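The Viltulley draught stopper, six months on

16/10/2021

I bought the Viltulley in April, when it was on offer and the weather was mild enough for me to feel clever about it. It is a long fabric sausage with wheat husks inside, meant to lie along the bottom of a door and keep the hall out of the living room. Mine is the Lindholm pattern in moss green, 295 kronor, and the label says to keep it away from mice. I have tried.

Our hall is cold in the way that only a hall with a north-facing letterbox can be. Last winter we managed with a rolled-up bath towel, and I should say now that the towel was quite good. It cost nothing and could be washed at sixty. The Viltulley can be wiped with a damp cloth — the instructions are firm on this — and then left somewhere airy for a day, during which you use the towel.

Still, it does the job. With the door shut I can no longer feel a breeze on my ankles from the sofa, and the candle on the low shelf has stopped leaning. It is heavy enough to stay put when the cat walks along it, and it rustles a little when kicked. The seam at one end has begun to part after about 30 washes' worth of wiping, though a few stitches sorted that out.

The trouble is that it only works from one side. Leave the room and you have to push the thing away with the door, step over it and abandon it. Arvid Wikström, who reviewed the double-sided Mornia on these pages, solved this by owning the double-sided Mornia. It slides under the door and travels with it. It also scrapes on rugs, and we have a rug.

Aslak Sæther wrote in to recommend the Hulla brush strip, which screws to the door and needs 7 millimetres of clearance. We have 11 at the hinge and rather less at the handle. The house is old and so is the door.

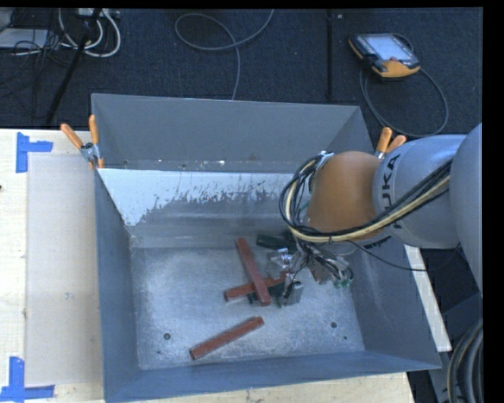

HOME & HEATING

Verdict: buy it if you sit still in the evenings and have company on the other side of the door to put it back for you. Get the longer size, as the shorter one stops a hand's width before the frame and the wind knows exactly where. Moss green hides the dust well. The cream doesn't, according to my sister, who has the cream.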